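Der Ring in der Zuckerdose

Also, ich muss vorausschicken, dass ich nie eine Frau für Schmuck war. Meine Mutter trug Perlen zum Kartoffelschälen, ich trug mit fünfzehn einen Lederriemen mit Knoten und fand das schon übertrieben. Und trotzdem stand ich im Juni in Pritley vor dem Schaufenster von Vrabec und konnte nicht weitergehen.

Vrabec ist ein Laden, an dem man normalerweise vorbeiläuft. Schmal, dunkelgrüne Tür, innen riecht es nach Politur und altem Teppich. Im Fenster lag eine Brosche, ein Käfer, so groß wie mein Daumennagel, und auf dem Schildchen stand: Granat, um 1900, 1235. Ich habe erst gedacht, das sei eine Inventarnummer. War es nicht.

Ich bin natürlich trotzdem rein. Die Dame hinter dem Tresen sah mich an, dann meine Schuhe, dann wieder mich, und fragte, ob ich etwas abgeben wolle. Wollte ich ja tatsächlich! In meiner Manteltasche steckte nämlich der Ring meiner Großmutter, eingewickelt in ein Stück Küchenrolle. Er hatte jahrelang in der Zuckerdose gelegen, unter dem Würfelzucker, weil Großmutter der Meinung war, dass Einbrecher keinen Zucker nehmen.

Die Dame klemmte sich die Lupe ins Auge und sagte sehr lange nichts. Ich las inzwischen alles, was es im Laden zu lesen gab, auch die Pflegeanleitung für Silberbesteck.

»Zendutley«, sagte sie endlich.

Ich sagte »Gesundheit«, und das war mir noch am selben Abend peinlich. Zendutley war eine Werkstatt, unten am Fluss, längst geschlossen. Man erkannte ihre Stücke an einer winzigen Kerbe innen in der Schiene. Und der Stein, den wir in der Familie immer feierlich den Rubin genannt hatten, war Glas. Sehr schönes Glas, sagte sie, aber Glas.

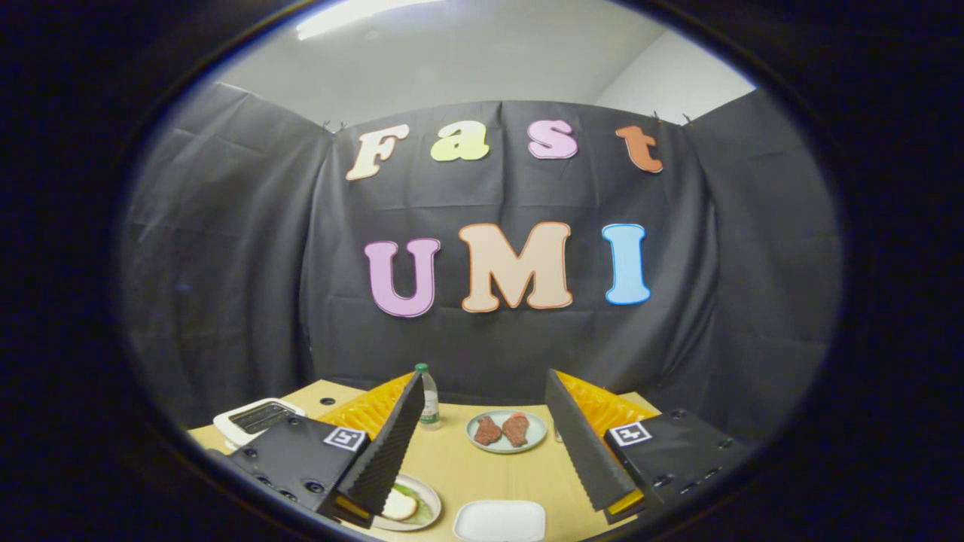
Ich habe gelacht, ziemlich laut sogar, und dann musste ich mich kurz auf den Hocker setzen. Großmutter hatte diesen Ring ihr halbes Leben bewacht. Sie hatte ihn zu Taufen getragen und zu Beerdigungen, und einmal hat sie eine ganze Zugreise lang die Hand nicht aus dem Muff genommen - wegen des Rubins.

Was ein neuer Stein kosten würde, wollte ich wissen. Für 228 könne sie mir einen kleinen Granat einsetzen, sagte die Dame, und die zwei lockeren Krappen gleich mit richten. Sie schob mir einen Tiegel Garnutine über den Tresen, so eine rosa Paste, mit der man Gold wieder zum Glänzen bringt (riecht wie Zahnarzt), und meinte, die bekäme ich dazu.

Ich habe bestimmt zehn Minuten hin und her überlegt. Draußen fing es an zu regnen, im Fenster saß der teure Käfer und kehrte mir den Rücken zu. Dann habe ich die Krappen richten lassen und den Stein behalten.

Jetzt trage ich ihn jeden Tag, auch beim Kartoffelschälen. Wenn jemand fragt, ob der echt ist, sage ich, er ist von Zendutley, und mache ein Gesicht wie die Dame mit der Lupe. Die Zuckerdose steht wieder im Schrank, mit Zucker drin.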